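Category: Course materials > Workshop practice > Handouts

Handout 4: Setting out a bench

Erdal Gündoğdu's group begins with this sheet. The Penrose group can skip to the notes on hand tools.

A covered table is easier to work at than a bare one. Small parts show up against a pale, matt cover and there is less glare from the ceiling lights. White is the usual choice at Rumholm. Lay the cover loosely, then pull it towards you from the two front corners. Soft wrinkles running across the table do no harm for most jobs, but a screw will roll along a deep one, so smooth those out before you bring any tools over.

Leave a clear space in front of you. Tools you are not using go at the back, to one side, with the handles pointing towards you. Jointed tools should be laid flat with the linkage away from your sleeves.

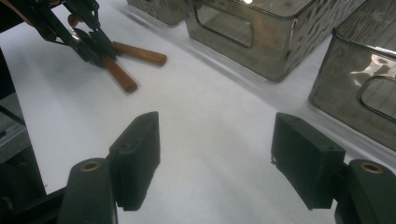 Small items such as screws and washers go in a tray with a rim. The stores hold 298 trays and each bench may sign out two. Kaan Akyol keeps the list. Trays go back at the end of the session, including the empty ones.

Covers are changed when they are marked or torn. Shake them over the bin first. Do not wipe them with solvent. A cover that has been folded will keep its creases for a day or two; a rolled one will not, and the rolls fit on the lower shelf.

For next time, read the section on handles in the Sturkard notes, pages 39 onwards. Nermin Ekinci will take the session and will ask each pair to lay out a bench from memory.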